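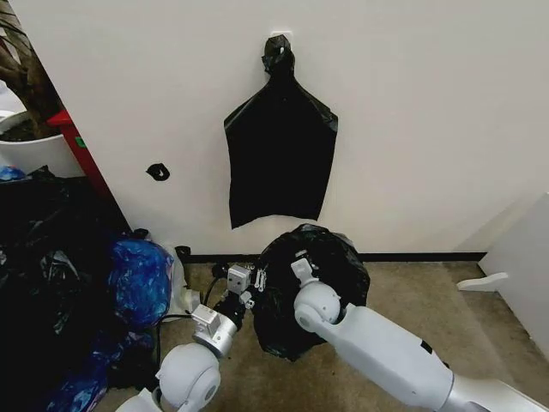
Black bag on the wall hook, second one on the carpet

Thread: Recognition schemes – do they do anything for motivation or is it just noise?

shiftlead_kp
Supervisor on evenings at Otell, warehouse side. Management wants us to bring in a points scheme from July. You hit your pick rate, you get points, points turn into vouchers. They bought the package from Vendon. I have to "champion" it, their word. Not sold. My team is mostly steady people, two who coast. Anyone run one of these? Did it change anything or did it fade out?

marrow77
Ran one at my last place. First month great, everybody checking the board at break. Second month the same four names on top and the rest quit looking. By the end people were arguing over who got the easy aisles. I would not do it again if you paid me in points.

dockside_lou
Disagree with marrow. Depends what you reward. We did it for near-miss reports and training, stuff anybody can do, and it held up fine. If you tie it to pick rate then sure, fast people win, slow people give up. Thats a design problem.

marrow77
Near-miss reports went up at ours too. Half of them were garbage. "Saw a pallet." People write what gets points.

dockside_lou
So somebody reads them and sends the junk back. Thats what a supervisor is for

plainbiscuit
HR here, don't throw things. The theory side, short version. Herzberg – pay and conditions stop people being unhappy, they don't make people care. What makes them care is the work, being trusted, getting noticed for something real. A voucher sits somewhere in between and mostly leans to the first kind. Also look at expectancy theory: person has to believe effort leads to the result, result leads to the reward, and that they want the reward. Break one link and it's dead. Your two coasters, which link is broken?

shiftlead_kp
Good question. Probably the first one for one of them. He was on goods-in for ages, got moved to picking, never got shown properly. The other one I think just doesnt want vouchers.

plainbiscuit
Then the first is a training issue and no scheme will touch it. Fix that before July.

oldhand_ret
Did my years as a manager and I'll say what I always say. You don't motivate people, you stop getting in their way. Rota out on time. Kit that works. Say thank you and mean it. All this points business is for the people selling points.

tessellate9
Easy to say when you're retired lol. Some of us get told what we're rolling out. OP doesn't get a vote.

oldhand_ret
Fair. Still true tho.

tessellate9
We had the Chowdhury thing, their "Januvau" program, where you nominate each other instead of the boss picking. 100 points a nomination. Liked it better than I expected. Quiet people got named for once. Downside, friends nominating friends, so they capped it at 2 a month per person and that mostly sorted it.

marrow77
Mostly?

tessellate9
Mostly. There was a swap ring on nights. You nominate me I nominate you. Got noticed pretty fast.

shiftlead_kp
Peer nominations might go down better with mine. Don't know if the Vendon package does it, will ask. The cap is a good tip.

dockside_lou
It should, most of them do, it's just switched off by default. Ask for it in writing. And ask who can see the leaderboard. I'd hide it. Show people their own total and nothing else

plainbiscuit
Agree on hiding it. Public rankings do something for the top few and nothing good for the middle, and the middle is most of your team.

marrow77
If you hide the board what's the point of the board

plainbiscuit
There isn't one, that's why I'd drop it.

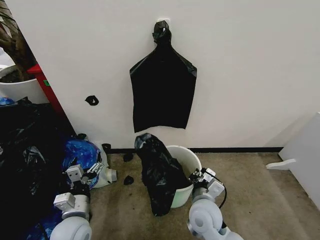 Can I use a points scheme in place of a proper one-to-one?
Keep the one-to-ones. Points tell somebody they did a thing, they don't tell you why the person is fed up, and you only find that out by sitting down and asking.

shiftlead_kp
Yeah ok, keeping those. Mine have slipped to be honest, about 15 minutes each if I'm lucky, and only when it's quiet.

oldhand_ret
15 is plenty if you shut up for most of it.

newstarter_b
Can I put in from the other side, I'm a picker, not at Otell. We've got points and I forget they exist. What I liked was when my lead asked which zone I wanted to learn next and then put me on it. That was it. Stayed because of that pretty much.

dockside_lou
See that's autonomy, kind of. Cheap too.

marrow77
Finally something I agree with in this thread

shiftlead_kp
Ok so plan. Get the goods-in guy trained up. Ask Vendon re nominations, hide the board, cap it. Ask everyone which area they want next. Will report back after July if I remeber.

tessellate9
Check what the vouchers can be spent on as well. Ours was one store and it was a 40 minute drive.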